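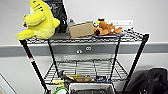 The wire cart in the back room, with the yellow plush on the corner and the fox lying down farther along.

The Back Room at Jastcombe: A Small Gallery
Mon 26 February

Welcome, and thank you for stopping by our little corner of the site! If you have been reading along since the big clear-out was first mentioned, you will know that the back room has been the slowest of all our rooms to come together, and also the one we get the most mail about. This page is where its pictures will live. We are starting with the black wire cart, which so many of you have asked after, and the window side and the reading corner will be joining it in June, when the painting over there is done and the rugs are back down.

For anyone new, Jastcombe is a family drop-in house, and the back room is where people go when the front room gets too loud (it does get loud, especially when it rains and the whole street comes in at once). There are soft things to hold, games to borrow, and a long low bench where a tired parent can sit with a cup of something and not be talked to. We open 5 days a week and the back room is open whenever the front door is.

About the cart
Wire shelving was a bit of an argument. There were those of us who wanted a proper wooden bookcase with a back to it, something that looked as if it belonged in a home, and there were those of us who had spent years dusting the old one. The dusters won. Crumbs and bits of glitter drop straight through a wire shelf and can be swept up off the floor, and you can see what is on top even if you are quite small and looking up from underneath. That last part was a surprise to us. Children stand beneath it and announce what they can see through the grid, and it has become a game all by itself.

The one grumble is that little things with little feet will tip over on wire. Blocks and wooden animals have moved to the tubs by the bench for that reason, and the top of the cart has become the home of larger, softer, floppier things, which don't mind where they're put.

The red-and-white band on the post has been asked about twice already. We like it there and it is staying.

The yellow one
If the room has a mascot, it must be the bright yellow plush on the left corner. It is round and soft with stubby limbs, and it has a way of leaning out over the rim with one leg dangling, as though it were waiting for a bus. We have tidied it back from the edge more often than we could say. Somebody small always wants it where it can be reached, and so back to the corner it goes.

It came to us from the Laxdal toy swap, in a box with a great many other things, and it didn't have a name with it. Several have been tried out since and none has stuck. If you ask for "the yellow one" you will be handed the right toy, and that has turned out to be name enough. It goes through the wash on a gentle cycle and then spends a night on top of the radiator, looking very sorry for itself, and is always fluffier the next day.

The black bag
Tall and dark and standing up very straight behind the yellow one, this is the bag that goes along on visits. When we take a story hour over to the Vodis rooms, the bag gets filled with whatever soft toys are on duty that week and a couple of picture books, and it comes home again the same evening. Please don't borrow it for shopping, however handy it looks! We have lost two good bags that way, and both of them, we feel sure, are living happily in the trunk of a car somewhere.

The cardboard box
A plain tan carton, nothing fancy about it, and it probably gets more love than anything we have paid money for. Over the years we've noticed that if you leave a cardboard box where children can get at it, you hardly need to put anything in it. It has been a garage and a bed and a very slow elevator. When one box gives out, another takes its place, so if you have a clean one going spare, of a size that two small hands can manage, do bring it along. The small grey bottle that stands at the back is for the grown-ups to take down, please, and to put back in the same spot.

The fox
We call it a fox, at any rate, and it is foxy enough for us: orange-brown, with lighter cream patches and some darker brown, and very good at lying on its side. It has never once stayed sitting up. We tried propping it against the box, and then against the wall, and after a while we decided that a room for resting could very well have a resting fox in it. The children took to this right away. There is a whisper that goes around when it's lying down, and for a minute or two you can hear the clock.

The fox was part of the Fusov parcel, which arrived on a day when we were all up to our elbows in boxes and weren't expecting a thing. We wrote to say thank you at the time, and would like to say it again.

The empty end
You may have noticed all that bare wire at the right. We are very proud of it! The old bookcase was crammed to the last inch, and anybody wanting one puzzle had to take out four others first. We promised ourselves that the new cart would keep one end clear, so that a child who has finished with something has an easy place to set it down. It has held so far, though the week after the toy swap was a close thing.

The wall
Pale white, with the wide grey rail running straight across it. The rail was there when we moved in and we did talk about taking it down, but it saves the paint from every chair back and stroller handle that goes by, and after the trouble we had with the front room walls we've grown fond of it. The white label plate over the fox's end is staying up as well.

If you would like to help
We are well off for soft toys just now, thank you, and could do with jigsaws (all the pieces, if you can bear to check), thick crayons, and picture books in any language that still have their covers on. Drop-offs go to the side door, where there's a bench under the porch roof. Please knock so that nothing sits out in the damp.

Borrowed games are due back after 3 weeks, but do tell us if you are in the middle of a good one and we'll write you down for longer.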